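Patis Hand Gripper

I've been selling teaching gear out of the Candska shop for a while now, and the Patis is the one I end up talking about the longest (sorry to anyone who called in September!). It's a gripper you hold yourself. You pick things up with it, open drawers with it, put things away with it, and the recording of what your hand did is what the robot arm learns from later. No joystick, no arm in the room, no pendant to fight with.

I came to it from remote control, where I'd spend a whole afternoon steering an arm toward a cup. With the Patis I did 50 takes of one tidying job before lunch and still felt like a person. Angeliki Balaskas, who builds them with us, likes to do 300 on a new task. I get bored way before that, but her results are better than mine, so there you go.

The body is light gray-white with nice round shoulders, and the two black fingers meet at a point. There's fine ridging on the inside of the left one. The view is very wide and round, so a straight brick wall comes out bent like a fan. You get used to it!

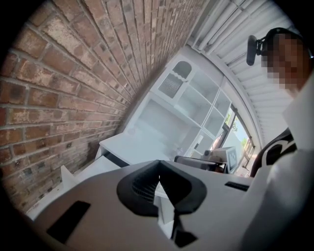 What comes with it

The gripper, a spare pair of fingers, a charger, a printed sheet of markers and a carry bag. A head strap is extra, so add it in the notes if you want one.

Before you order

Plan on 4 evenings to get comfortable. Go slower than feels natural, and start each take from a different spot in the room. Refills of the finger pads come from Widico and ship separately. If you need a left-handed grip, write to Sandro Sartori first and he'll tell you what's on the shelf.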